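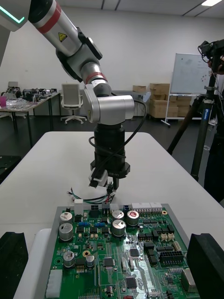

September 1, 2019

Bread and dough notes, bench 2. Carrying on from the May batch.

Fed the rye starter first thing and left it on the shelf over the sink. Smell is sharper than last time, closer to vinegar than yoghurt. I think it has been going too long between feeds. From now on feed it at the end of the day as well, and write it on the card.

Main job was the flour comparison. Marinho white against Lestora white, same recipe, same tins. Weighed out 2000 g of each into the lidded tubs so that whoever carries on has enough from one bag. Salt and water as on the recipe card. Starter 200 g per batch, both taken from the same jar after a good stir.

Mixing. The Marinho took up the water quickly and felt stiff by the end. The Lestora stayed slack and stuck to the bowl, and I had to resist throwing more flour at it. Left both to rest under a damp cloth, then did the folds by hand. After the third fold the Lestora had come together and was the nicer of the two to handle. The Marinho tore when I stretched it. It probably wants more water than the card says.

Proving box (the Rolow) is still reading high. I put the glass thermometer in beside the probe and the display was showing warmer than the glass the whole time. Have set it down to allow for this and taped a note on the door. Please leave the dial alone. If anyone has the leaflet for it, it belongs in the drawer with the scale weights.

First rise took longer than I wanted. Cut the doughs into tins when the Lestora had clearly domed. The Marinho was behind but I put it through at the same time anyway to keep the two together. That may not be fair on it. Next time go by the look of each dough and write down both times.

Baking. 40 minutes with the lid on, then 8 with it off. Top shelf browned faster at the back, same as in May, so I turned the tins when the lids came off. One Marinho loaf stuck in the corner and lost a piece of crust getting it out. That tin has a scratch and should go in the pile for re-greasing.

Cut when cool.

Marinho: tight crumb, pale, good flavour, crust on the thick side. Some dry flour in a seam near the base, which is my mixing.
Lestora: more open, a bit uneven, one big hole under the top crust. Softer to chew. Sourer than the other, though they had the same starter. No idea why. Longer effective rise?

The Skellura malt powder has arrived and I have not opened it. I would like to leave it until the water is sorted out for the Marinho, or we will be changing two things at once.

To do
Repeat the Marinho with extra water, everything else as today.
Second thermometer for the Rolow, or get the probe looked at.
Re-grease the scratched tin.
More baking parchment, we are on the last roll.
Half a loaf of each is in the freezer, labelled. The rest is in the bread bin, help yourselves.

Starter fed again before leaving. Lid loose.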